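Section 4: Recording your first kitchen batch

I'm assuming you've been through Section 3 and the arms home properly. If they don't, go back, because nothing below will fix that for you. Everything here is for the tabletop task set in Vergate, the one where the learner picks up toy food from a plate and puts it on a cutting board.

4.1 Before you record

1. Start Vergate and open the Kalinowski profile. The older Drurnwood profile still loads, but it saves the gripper values the wrong way round and I lost a whole February batch to that.

2. Set the batch size to 100. You can go bigger – the software lets you type 2,000 in there – but I get sloppy long before that and so will you.

3. Check free space on the recording drive. Vergate doesn't warn you when it's full, it just stops writing.

4. Clear the middle of the counter and put the board down. Leave the stuff along the walls where it is. I used to tidy everything away between takes and ended up with a policy that fell over the minute someone left a mug out.

CAUTION: Keep all cables out of the arm's reach before you switch on torque. Keep your free hand out too.

4.2 Recording an example

1. Put the toys on the plate. Any order, any way up. Mix it up each time.

2. Press the left pedal and wait for the second beep. The first one only means the cameras are awake.

3. Move to the toy, close, lift, carry, lower, open. Go at the speed you'd want the robot to go. If you dither over the plum, it'll learn to dither over the plum.

4. Press the left pedal again to save, or the right pedal to bin it.

NOTE: A fumble that you recover from is worth keeping. I keep lots of those. A fumble where you've knocked the plate sideways and had to reach in with your hand is one for the right pedal.

5. Every so often, turn the board a bit so it isn't square to the counter. A small angle is plenty.
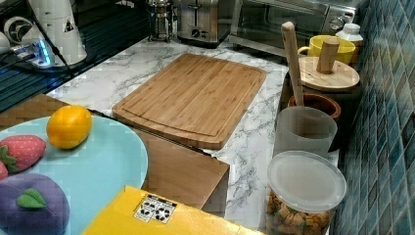
Same goes for the plate, by the way. Nudge it a few centimetres, swap which toy is nearest the board, then carry on. What you don't want is a run of 23 examples with the lemon in exactly the same spot, which I have done, and which taught the arm to grab at thin air wherever the lemon used to be.

4.3 Finishing up

1. Press Close Batch and wait for the green tick.

2. Play back 2 examples from the start and the last one. Look for frozen video.

3. Add a line to the notes box with anything odd, like a changed light bulb or a different colour plate.

Last updated: February

Comments

Piyumi Marikar: Does the pedal order swap if you're using the left arm? Mine seems to bin everything.

Waldemar Pawłowska: @Piyumi check Settings, Pedals, Mirror. It was ticked by default on my install.

Celina Kołodziej: Thanks for the Drurnwood warning. Is there any way to flip the gripper values afterwards or is that batch toast?

Nafula Kashindye: Second beep!! I've been starting on the first one all week.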